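Wood grain

Wood grain is the direction, texture and visible pattern of the fibers in a piece of wood. The word is used in several senses. In the narrow sense it refers to the alignment of the long cells relative to the axis of the trunk. In everyday use it also covers the figure seen on a cut surface and the size of the pores.

Formation

Most of the cells in a tree trunk run lengthwise and carry water or provide support. A smaller group, the rays, runs outward from the center. In climates with a marked growing season, the cells laid down in spring (earlywood) are larger and have thinner walls than those formed later in the year (latewood). The contrast between the two produces the growth rings. In tropical species without a clear dormant season the rings may be faint or absent, and the visible pattern depends more on the vessels and rays.

Types of alignment

Straight grain runs parallel to the axis of the trunk. Spiral grain winds around it and tends to cause twisting as the board dries. Interlocked grain reverses direction in successive layers and is difficult to plane without tearing. Wavy grain undulates at short intervals and is valued in veneers and instrument backs.
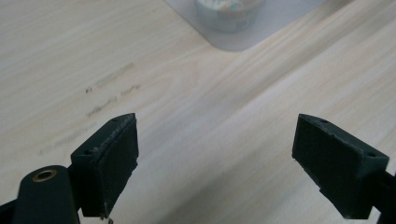

Sawing has a strong effect on appearance. Flatsawn boards are cut at a tangent to the growth rings and show arches or wide loops, while quartersawn boards are cut close to the radius and show narrow lines. Fine, parallel lines, as on the pale tabletop, can make the direction of the grain easy to read even where the difference in tone between bands is slight. Riftsawn boards fall between the two, with rings meeting the face at 30 to 60 degrees.

Working properties

Wood splits readily along the grain and resists splitting across it. Planing is normally done in the direction in which the fibers rise toward the surface - cutting the other way lifts them ahead of the blade. End grain absorbs stains and adhesives more quickly than face grain and usually takes a darker color.

Movement with humidity is also directional. Shrinkage along the length is very small, while shrinkage around the rings is commonly about twice that along the radius. Wide solid panels are therefore fixed with slotted screws or buttons that allow the wood to move across its width.

See also

Figure (wood)
Growth ring
Quarter sawing
Veneer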